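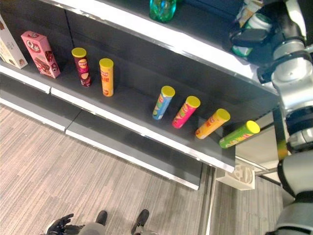
Feb 5, 2022. Mock shop, bay 2, dark grey shelving.

In late, Fitriani already here with the kettle on. Plan was lower shelf in the morning, upper shelf after lunch, labels if time. Did not get to labels.

Lower shelf is snacks only from now on. Drinks stay up top, incl. the green bottle. Gregor had crisps next to drink cans in the old plan and it made the shelf fiddly to restock, so that's scrapped. Tell him before he reprints it.

Boxes at the left end, white one then the pink wafer sticks. Tubes after that. Maroon and the orangey yellow one upright, then a space, then the leaning ones. I want to try leaning vs standing on the same shelf, since Lorna reckons the slanted ones are easier to pick out by colour when you're stood over them. Not convinced. Lids up in any case.

Colour run on the leaning lot: light blue, pink, orange, lime. Fitriani wanted pink and lime swapped. Left it.

Lime green one is over the end of the shelf a bit. Either shift all four along or shorten the gap. Gap is a guess anyway, drawing from Buchanan says 40 mm between groups and that is nothing, you can't get a hand in. I'd leave it wide and ignore the drawing. Ask Hamidreza if he needs the gap for his spacing sheet or if he's just copied it off theirs.

Shelf depth: 381 on the drawing. Bay width 900 between uprights, checked with the steel tape, fine. The tape is going rusty at the hook end, new one please.

Need more boxes. Two at one end and all those tubes looks like somebody ran out of money. Flora said there's a carton of Flestari biscuits in the store cupboard, not found it, will look behind the Starside stuff. Don't eat them this time.

Lunch. Soup.

Afternoon went on other things. Carpet hoovered in front of the bay, stripes show every crumb. Moved on to the black shell as it's been on the list since June and Flora keeps asking if it's safe to lean on. 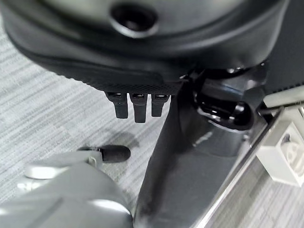 Shell wiped over with a damp cloth, marks mostly dust. Smooth part comes up well, the dotted rim does not, fluff clings to it. Soft brush next time, cloth just leaves more behind. Went round the hole at the top with a cotton bud.

Three little tabs under the rim, don't know what they're for. Middle one's the longest. Could be they hold something on, could be left over from moulding. Haven't pulled at them and please don't. I'll look for the Stodero sheet, there was one in the blue folder with the parts drawn out, page 32 or near the back anyway.

Grey column: wiped as well. Silver bar: wiped, fingerprints back on it within the hour (mine). Not touched inside the housing, no light down there and I'd left the torch at home. Gave Flora a "dont lean on it yet" for now.

Still to do
- move the four tubes left, or make the gap smaller, decide which
- find the biscuit carton
- labels for the lower shelf, then upper. Hamidreza has the template, the good one with the bigger type
- upper shelf properly. The drinks want sorting, cans and packages all in a cluster at one side
- torch, soft brush, steel tape
- Gregor re plan, befroe he prints

Lorna in tomorrow morning, she can have a go at the leaning ones and say which she prefers. If she wants them all upright that's fine by me but she can write up why. Fitriani has the cupboard key.

Lights off, heater off, window on the stairs side sticks so give it a shove.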